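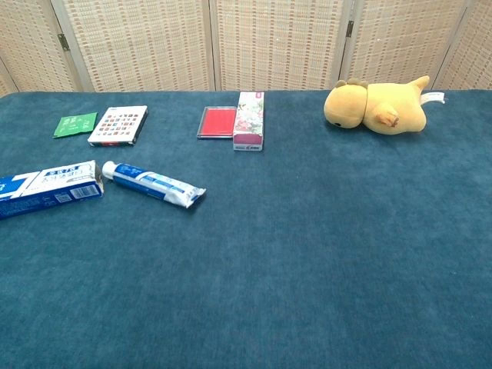

Figure 2. Teal cloth with a visible nap in front of a woven folding screen. The lighter and darker patches appear where the pile catches the light.

4.2 Color naming for pile fabrics

The flat cottons in Section 4.1 gave us very little trouble. Pile fabrics were another matter, and they turned out to be the most enjoyable part of the whole study! A velvet or velour surface has a direction. Stroke it one way and the fibers lie down and send light back toward the viewer; stroke it the other way and they stand up and swallow it. Anyone who has dragged a finger across a sofa cushion knows the effect, and upholsterers have worked with it for centuries, yet the color-naming literature still mostly asks people about smooth chips of painted card.

We wanted to know what people call a color that will not hold still. Figure 2 shows the kind of surface we mean: a deep teal-blue that drifts into several blue-greens across one piece of cloth. Ask a person for its color and they have a choice to make. They can name the darkest part, the lightest part, some average of the two, or the color they believe the cloth "really" is underneath all that shimmer.

Fifty-three adults took part, all fluent speakers of English with normal color vision on the standard screening plates. Each person sat at a table under diffuse daylight lamps and was given swatches from the Prins set, one after another, in both a pile version and a flat version dyed in the same bath. The dyeing was done by Karlijn Van Rooij, whose patience with our requests for one more blue-green deserves its own paper. Participants named each swatch aloud in their own words and then picked the closest match from the Zuser chart. They were free to touch the cloth, and nearly everyone did so before saying a word.

Responses were transcribed and coded by two raters (So-yul Hong and Milan Verbeke) working separately. We sorted each answer into one of two groups: plain names, such as "teal" or "green," and layered names, such as "blue with green coming through" or "dark teal but silvery." Disagreements were settled by discussion, and we kept a log of every one, because the hard cases were often the most revealing. "Peacock," for instance, started a debate that ran over two meetings. Is it a plain name for a blue-green, or does it carry the idea of shimmer inside it? We finally coded it as plain and flagged it for separate treatment in Section 5.

The pattern was lovely. Flat swatches drew mostly plain names, given quickly. Their pile partners drew far more layered names, and people took longer to settle on them. What we had not expected was how the Zuser matches behaved. We had assumed people would split the difference between the light and dark patches. Instead, matches for the pile swatches leaned toward the darker end, and this held even for participants who had talked at length about the bright parts a moment earlier. Several said that the dark areas showed the dye and the light areas showed the lamp. That is a clever piece of everyday physics, and it fits the view put forward by Kuo-hua Hsueh in our early planning sessions that people discount shine before they name a color.

The blue-green region made all of this stronger. The boundary between blue and green is already a place where speakers disagree, so a cloth that wanders back and forth across it invites long and wonderful answers. One participant called a swatch "green on the way out and blue on the way home," moving a hand over the nap to show us which was which.

Two limits should be kept in mind. Touch was not controlled, so some swatches had been brushed in new directions by the time they were named. A repeat with the cloth behind glass was begun in July under Luuk Van Loon and will be reported separately. We also used a single pile height throughout, and a deeper pile may well push the naming further toward the dark end.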